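Three weeks of teaching a simulated robot to tidy up

Posted 24 August 2021

I spent most of this month driving a two-armed robot around a house that doesn't exist. The house is one of the simulated apartments that Vilia puts together, and my job was to record demonstrations: pick up a thing, move it somewhere, put it down, reset, do it again. People keep asking me what that's like, so I'm writing it down once.

The setup is simple. I hold one controller in each hand and wear a headset. Each controller moves one arm, the trigger closes the gripper on that side, and the left thumbstick drives the base. When I start a run, the software logs every joint position and every trigger pull along with the robot's own view. When I finish, I mark the run good or bad and go to the next one. A good run is later used to train a policy that tries the same task by itself.

We needed 2,000 good runs across all the rooms. There were four of us recording: me, Remo Monti, Kerstin Eklund and Sze-wing Tsao. Edvin Lunde checked the data at the other end and sent back what he didn't like, which in the first week was most of it.

My first mistake was moving too fast. I've played games all my life and I drove the arms the way I'd play a game, with quick corrections and a lot of overshoot. The runs finished and the objects ended up where they should, so I marked them good. Edvin sent them back. His point was that a policy trained on my data would learn the wobble along with the task. I redid 32 runs that week at half the speed and he took nearly all of them.

The second mistake was pausing. If I stopped in the middle of a reach to think, the log had a stretch where the arm did nothing while nothing in the room changed. A policy can learn to stop there too, and then it may never start again. Kerstin's fix was to plan the whole motion before pressing record. I do that now. I look at the table, decide which hand goes first, decide where the wrist has to be, and only then start.

Small objects are harder than big ones. With a real hand you feel when you have hold of something. With the controllers I get a short buzz on contact and that's it -- everything else comes from looking. Depth is the main problem. I put the fingers down short of the object, or push it away before I close them. It helps to move my head a little to the side before the last bit of the reach.

Using two hands is its own thing. When I concentrate on one arm, the other drifts, because my real arm gets tired and sinks. On long sessions I caught the idle gripper knocking into furniture several times. Sze-wing rests her elbow on the chair when that side isn't working. I tried it and it cut my bad runs by a lot. We also agreed to stop after 22 minutes and take a break, even when it's going well.
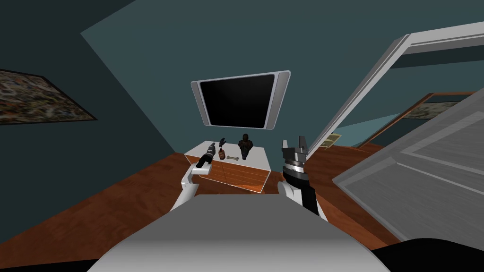 Do you need to be good at robotics to record demonstrations?

Steady hands and patience matter more. Remo came from video editing and had never touched a robot, and by the second week his runs were cleaner than mine. What you need to know about the arms is how far they reach and which way the wrist won't turn, and you learn that in a couple of afternoons.

The part I didn't expect to care about was variety. I got into a habit of always coming at things from the same side, and the trained policy was fine until an object had something next to it. Now I change the approach on purpose, and the starting position of the base as well. It makes each run a bit slower.

We passed the target on Friday. The first policy trained on the full set managed 21 tries in a row on the easiest task before it dropped something. On the harder ones it still gives up early -- mostly at the handover from one gripper to the other, where our recordings are the least alike. Edvin wants another batch of only handovers, all four of us doing them the same way. I've asked for a better chair first.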